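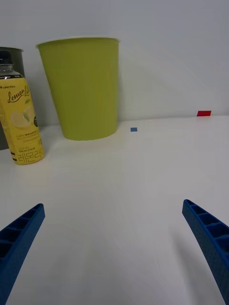

About Gökçe Translation

Gökçe is a technical translation company based in Brandley, with a second office in Clurnley. We translate operating manuals, safety data sheets, parts catalogues, tender documents and standards correspondence between English and Turkish, in both directions. We do not take on literary, medical or advertising work.

The company was set up by Songül Çınar, a mechanical engineer who had spent the first part of her career writing maintenance manuals for pump and compressor makers. Her first contract was a set of service bulletins for a textile machinery importer. The importer already had a translation, but the fitters could not match the names in the text to the names on the spare parts list. She rewrote the parts list first and the bulletins afterwards. We still work in that order.

How a job is handled

Every job starts with the source file, in the format in which it was written. We ask for the editable version and for any earlier translation, even a poor one. A term list is then drawn up and sent to the client for approval before any running text is translated. Approval usually takes longer than clients expect, and our delivery dates are counted from the day the approved list comes back to us.

The translator works only into his or her first language. A second linguist then compares the whole text with the source, line by line, including table headings, footnotes and labels inside drawings. Units, tolerances and part numbers are checked separately by software and the results are read by a person. Warning texts are always read aloud by two people, one holding the source and one the translation. 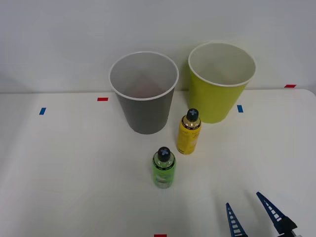
Questions about the source text are collected in a single query sheet and sent once a day at 3 p.m. Clients with their own review staff may comment directly in the sheet. Changes made after sign-off are treated as a new version and numbered accordingly – we do not overwrite a delivered file.

Term database

Our term database is called Amer. It is looked after by Nurhan Kurtuluş and holds one entry per concept, with the source of each term, the field it belongs to and any forms a client has asked us to avoid. Client terms are kept apart from general terms and are never shared between accounts. Entries that have not been used or checked for a long period are marked as dormant and have to be confirmed again before they can be used.

Clients may ask for an export of their own entries at any time, as a spreadsheet or in TBX format. There is no charge for this.

Rates and minimum order

Work is priced by source word. The minimum order is 100 words, and orders over 3000 words are split into part deliveries unless the client prefers a single file. Repeated segments are charged at a lower rate, set out in the quotation. Layout work is charged by the hour. 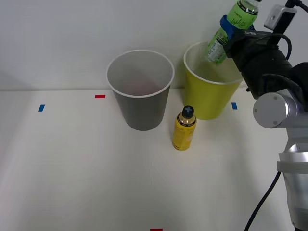 People

Songül Çınar – managing director, final sign-off on safety texts
Serpil Karakaya – head of translation into Turkish
Hauwa Nnaji – head of translation into English, Clurnley office
Nurhan Kurtuluş – terminology
Serpil Duman – quotations, scheduling and accounts

As we have two colleagues named Serpil, please give the surname when you ring.

Freelance translators

We accept applications from freelance translators with a technical qualification or several years in industry. Applicants complete a short paid test. The next round of tests is in October.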